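[drasero-list] Re: storing soft caps
November, 4:20 p.m. - posted by a list member
Print this message | E-mail this message

> I have 24 caps in a drawer and the crowns are all
> creased. Is a peg rack any better, or should I stack
> them? Some have mesh sides and an embroidered brim.

I gave up on the drawer last year. Mine go on a shelf now, brims facing the same way, 20 to a shelf. The mesh ones sit on top with no weight on them.

For small soft things I like a low clear rack on a plain table. Pegs work for light items, but I would not hang a cap by its front panel - use the strap at the back. Pictures follow.

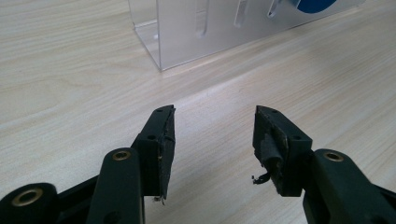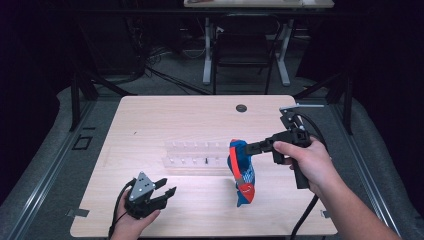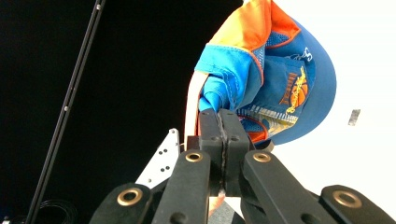
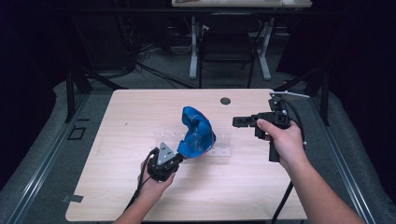

Third picture: blue and orange cap, deep blue brim. Second and fourth: clear acrylic piece on the wood-grain table.

Creases in an orange crown like that one I would steam from the inside, then leave the cap over a bowl overnight. Keep the steam off the stitching. I have not tried the Cendeck cap forms.

Recent messages
- Katsaros shelf brackets, which length?
- Re: Grillov bins, 300 mm
- Yellowed straps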